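Keeping keys, mail and small stuff by the front door: what works for you?
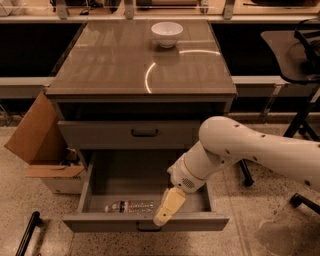

pirkcombe_porch

Posted 2026-06-05

Hello all! We moved to Pirkcombe last July and I still haven't settled on a system for the entryway. Everybody comes in and drops whatever they're carrying, and then the next morning it's a hunt for the car keys (usually under the grocery flyers). I've been leaning toward a little bowl for keys and a drawer for mail, but my sister swears by hooks. What do you do at your house?

maplesyrup1744
Bowl, bowl, bowl! We've had one for 17 years and I don't think we've lost a key yet. The trick is to keep it small. A big one fills up with coins and batteries and dead pens before you know it.

nuchit_gran
I have to disagree with you there, dear. My late husband's keys went into a bowl and so did everybody else's, and every morning was a jingling mess. Hooks by the door, one each. Mail goes in a basket and I go through it with my coffee.

drakik2
Hooks are fine until the kids hang backpacks on them and pull out the plaster, ask me how I know. A drawer for mail is where bills go to die, though. I once found a water bill from the old place in Lakodton, two moves later!

maplesyrup1744
Oh, a drawer works if you empty it when you take out the trash. Ours used to have 1000 takeout menus in it, so I do sympathize.

nuchit_gran
Well, you're more disciplined than I am.

pirkcombe_porch
Thank you all, this is lovely. I think I'll try the bowl through the summer, and put up one hook for the dog leash. Still not sure about the mail. Does anyone use those wall pockets?

drakik2
We do, in the kitchen. Get the kind with a closed bottom.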